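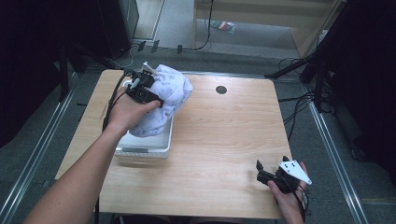
Wäsche, Tisch, Tablett — Galerie Januar 2020

Kurz nur, die Langfassung kommt noch. Thema diesmal: Stoff zusammenlegen auf kleiner Fläche. Ghazal Soltani hat die Tücher rausgesucht, Lavanya Kaimal den Tisch. Insgesamt 37 Stück im Korb, ungefähr 13 davon dünn und bedruckt, der Rest uni.

Das Tuch
Weiß, zarter Druck, lavendel oder bläulich, je nach Licht. Noch ein Haufen, nichts gefaltet. Halb auf dem Tablett, halb daneben.

Das Tablett
Weißer Kunststoff, rechteckig, niedriger Rand. Steht links. Lavanya wollte erst das höhere von Trimow, da bleibt aber jeder Zipfel hängen. Also das flache.

Der Tisch
Helles Holz, gerade Maserung, runde Ecken. Runde Kabelöffnung in der Platte, da rutscht gern mal ein Sockenbündchen rein. Vorher abdekcen, oder eben weiter vorne arbeiten. Kommt aus dem Büro in Wirkstead, war dort übrig.

Der Boden
Grauer Teppich. Gut für die Knie, schlecht für weiße Wäsche — Fusseln!

Zur Reihenfolge, weil Fragen kamen: erst ausschütteln, dann Ecken suchen, dann längs, dann quer. Bei Ghazal andersrum, geht auch. Kanten nicht bügeln, nur mit der flachen Hand drüber. Dünne Sachen zulezt, die verrutschen im Stapel.

Gefaltete Maße: 63 cm breit passt nicht ins Regal Ilie, also nochmal halbieren. Stapel geht danach zu Flarnomura in den Schrank, 2 Fächer sind frei.

Nächste Galerie: Handtücher. Wer noch Frottee hat, bitte mitbringen.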